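20 August, evening

Sorted the pencil stock before dinner. Brelero tin complete except for the two warm grays, both down to stubs. 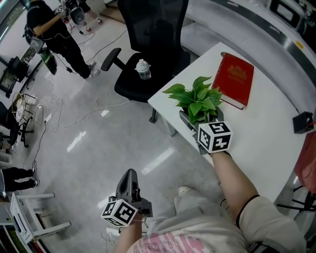 The remaining question is the blender. The Kotlow blender is wax-based and goes down well over four layers, but at six the surface closes up and nothing further will take. Abella paper holds more pigment than the Trasent pad because of the deeper tooth. The Trasent is smoother and suits fine line, and it reaches saturation sooner. I repeated the test swatches on both, same pressure, same order: yellow ochre, light green, blue, ochre again. On Trasent the second ochre skated. On Abella it went in clean.

Leokadia Wieczorek wrote back about the lightfastness strips I left in her south window in April. The violets have failed. Pink is down to a stain. Earth colors show no shift she can see against the covered half. This agrees with what Thibault Arnaud told me about violets in student-grade sets, and I should have listened before filling a whole margin with them.

Price check for the school order: the 288 classroom box works out cheaper per pencil than open stock, but it is mostly primaries and there is no warm gray in it at all. Will order the box for the Saturday children and the grays separately for myself.

Sharpener blade is dull and tearing the cedar. Replacement is in the drawer with the kneaded erasers. Change it before the next set of swatches, and relabel the April strips before they go in the binder.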